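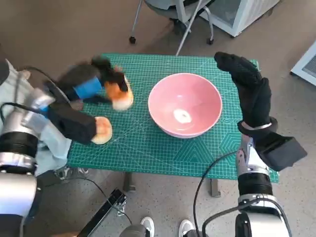
Two held buns and a pink bowl on a green cutting mat

Home Opinion Saving Investing Letters About

Let small investors out of the door

4/5/23

I bought my first crowdfunded shares on a wet evening in December, sitting at the kitchen table with the radio on, and I remember feeling rather pleased with myself. The company was called Tivari, it wanted to make a better sort of bicycle light, and I put in £200, which was more than I had meant to but less than I would have spent on a weekend away. The whole thing was done before the kettle boiled. I had a certificate in my inbox, a little badge on my profile and a warm glow that lasted well into the new year.

Four years later I still own the shares. I haven't fallen out with the company, and I wish them nothing but good. But last autumn the boiler needed replacing, I went looking for money wherever I had tucked it away, and I found that there was no way at all to sell. The platform, Komon, had a very cheerful page about how to buy. Its page about selling was two paragraphs long, and the second of them told me to be patient.

Now, I know what some readers will be muttering, because I have muttered it at other people myself. The warnings were there. I ticked the box that said I might lose everything, and I ticked the one underneath it saying that my shares could be hard to sell. All true, and I don't want my money back from anyone. My quarrel is with the idea that a warning settles the matter for good. "Hard to sell" was the phrase, and to my mind hard to sell means that you may have to wait a while, or take a poor price, or both. It suggests there is a door somewhere, even if it sticks.

The people who run these platforms like to say that young companies need patient money, and I agree with them. A firm with ten people and one product can't be worrying every morning about what its shares are fetching. I would hate to see bicycle light makers treated like oil companies, with the price jumping about on every rumour. Still, there is a great deal of room between that and nothing. A sale window twice a year would do no harm to anybody. People who want to leave could say so, people who want to join could say so, and whatever price they agreed on would be their own affair.

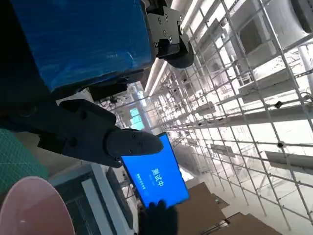 What it would look like

Bembridge, a much smaller platform where I have a little money in a bakery, already does something like this, and I mention it with affection even though the website is dreadful. Every so often an email comes round asking whether you would like to sell. You name your price, you wait, and sometimes somebody takes it and sometimes they don't. I put up £50 worth last spring, mostly out of curiosity, and sold it for a bit less than I had paid. I can't tell you how much better I felt about the rest of my holding afterwards, knowing that the thing could be done.

Of course it costs money to run. Somebody has to check who is who, keep the register straight and answer the phone to people like me. I would happily pay £10 a go for that, and I suspect plenty of others would too, provided the fee was printed plainly at the start and didn't creep up. What I wouldn't be happy with is the way Medina went about it. Their sale page opened with a great fanfare, and then you read down and discovered that the founders of each company could turn down any buyer, for any reason, and keep the fee. I closed the page and made a cup of tea.

There is one more argument I hear, usually from kind people, and it is that small investors are better off not being able to sell, as they would only panic. I find this one hard to be patient with. We are trusted to hand over our savings to a business we have read about for twenty minutes, and then we are thought too nervous to decide when we would like some of it back. My old building society never took that view of me, and I was a good deal sillier with money then.

So I would like the rules to say that any platform selling shares to the public must offer a fair way of passing them on, with set dates and a plain fee. I would also like the page about selling to be as easy to find as the page about buying. I've written to Komon suggesting both and had a pleasant reply thanking me for being part of the community. The boiler went on the credit card.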